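Grerndale > Workshop Group > Meetings > Minutes

Minutes of the fall meeting, November 2, 2018
Filed under: Minutes, Framing and Display

Chair: Joar Bakke
Apologies were received from the Zendley branch.

1. Minutes of the October meeting

Accepted with one correction. Under item 3, "hanging wire" should read "hanging cord". The wire is used only on the large frames and was not under discussion.

2. Matters arising

The cabinet for the drill bits has been rehung on the longer screws. The door still binds at the bottom when the weather is damp. Agreed to leave it until spring and look at it again then.

The key to the paint store has been returned.

3. Frames for the Virkau exhibition

The chair reported on the frames for the display boards. The cutting is finished. The corners are glued and pinned, and those checked so far are square. Two were out at one corner and have been taken apart and reglued. They were left in the clamps overnight and will be checked with the large square before any board goes in.

Discussion followed on how the backs should be held. The previous set was closed with glazing points pushed in by hand, and several of these worked out in transport. The Yordanov frames, borrowed last year for comparison, use flat turn buttons on small screws, and these held well. Against this, the buttons are slower to fit and the screws have to be driven straight or the button tilts and will not lie flat on the board.

It was asked whether the screws should be driven with the cordless driver. The chair's view was that they should not. The rims are narrow and the wood is soft, and the driver had already split one test piece at the corner. A hand screwdriver with a tip that fits the slot is to be used for all fitting and all final tightening.

Decided:
3.1 Pilot holes to be made with the fine awl before any screw is started.
3.2 Fasteners to be set on every side of the frame, on the inside of the rim.
3.3 Screws to be brought up snug and no further. If a screw keeps turning, it is to be taken out and the hole plugged.
3.4 Board edges to be sanded lightly where they bind. No forcing. 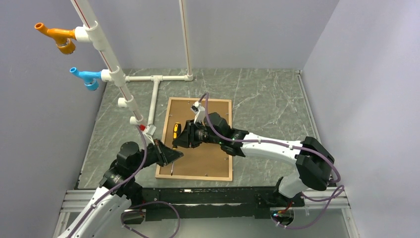
The question of spacing was left open. One proposal was to place the fasteners by measurement from the corners — the other was to place them by eye, keeping clear of any knots. Both methods are to be tried on the spare frame and the result brought to the next meeting.

4. Materials

The last order of fasteners came to 300 pieces. Over 4 boxes of screws are on the shelf, but two sizes have been mixed in the same tray and need sorting before fitting starts. Screws with damaged heads are to be thrown out and not put back in the tray.

Zendley has offered backing board from a canceled job. The thickness is not known. The chair will ask for an offcut and try it in a finished frame before the offer is accepted.

5. Transport and hanging

Frames to travel face to face with card between them, standing on the long edge. Hanging cord to be fitted after delivery to Virkau. The hall has asked for the final list of sizes in writing — the chair will send it.

6. Any other business

The small vise is loose on the bench and needs new bolts. Bench brushes are to go back on their hooks after use.

The next meeting will be called once the spare frame has been tried.

Contact | Copyright Grerndale Workshop Group | Back to top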